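4.2 Public demonstration

The second part of the study was carried out during the Saturday open day at the Gourlay building. The purpose was to find out whether visitors with no background in robotics could produce usable manipulation recordings with the hand-held grippers after a short introduction. The laboratory sessions reported in Section 4.1 used operators who had already spent several weeks with the equipment, and their results say little about first-time use.

Visitors signed up at the entrance desk and were called to the tables in the order of their names on the list. Each visit had three phases. In the first, a member of the team gave a spoken introduction of 2 minutes, covering how to hold the grippers, how far the jaws open, and the need to keep the marker cubes facing away from the body. In the second, the visitor practiced opening and closing the jaws without a task. In the third, the visitor recorded up to 7 episodes of a single task chosen from the list in Table 3. Visitors could stop at any point, and episodes recorded before stopping were kept.

The introduction was read from a script for the first part of the day. Sevim Sönmez, who ran the morning sessions, found that visitors stopped listening once they had the grippers in their hands, and the script was cut before the afternoon. The sentence on jaw opening was moved to the practice phase. Both versions are given in Appendix B. The change was not planned and we do not treat the two halves of the day as experimental conditions, although the difference is discussed in Section 5.

Tasks were drawn from the everyday objects set also used in the laboratory: opening a case, placing a folded item in a container, gathering a cable, and moving a small object from one hand to the other. No task required force beyond what the grippers deliver with light finger pressure. An episode was limited to 20 seconds. This limit was shorter than the one used in the laboratory and was chosen to keep the line moving. In hindsight it was too short for the cable task, where many episodes ended with the object still in the jaws – these were labeled incomplete and left out of the success figures.

Gripper pose was recovered offline from the marker cubes with the Foltlow tracking package, using the same settings as in Section 4.1. An episode was accepted if both grippers were tracked without a gap longer than the threshold given in Table 2. Episodes rejected at this stage were checked by hand by Parveen Butt, who assigned each one a cause: occlusion by the other gripper, rotation of the cube out of view, motion blur, or other. The fourth category was needed mainly for visitors who put one gripper down during the task and continued with the other.

In total, over 200 episodes were recorded. The most frequent cause of rejection was occlusion, which occurred when both grippers approached the same object from opposite sides at a low angle. Trained operators avoid this posture without being told to. Visitors did not, and the practice phase gave them no reason to, as no object was present on the table at that point.
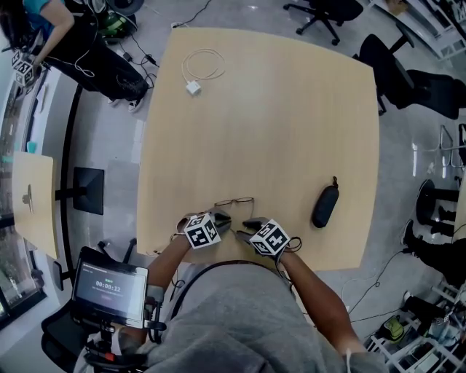
Figure 6. Recording with two hand-held grippers; eyeglasses and an oval case on the table.

A second source of loss was the start of the episode. The timer was started by the team member at the table, and several visitors waited for a spoken signal even after they had been told that none would be given. The idle period at the beginning of these episodes is harmless for tracking but reduces the time left for the task. For training purposes we trimmed it automatically, using the first frame in which either gripper exceeded the speed threshold. Trimming failed where the visitor made small movements while waiting, and those episodes were trimmed by hand.

We also asked each visitor to rate the effort of the task on the five-point scale used by the operators. The ratings are not directly comparable. Operators rated a full session, while visitors rated a few short episodes, and the presence of other people in the room is likely to have influenced the answers. The ratings are reported in Table 4 for completeness and are not used in the analysis.

The accepted episodes were added to the Bakiter training set as a separate partition, so that models could be trained with and without them. Section 4.3 describes this comparison.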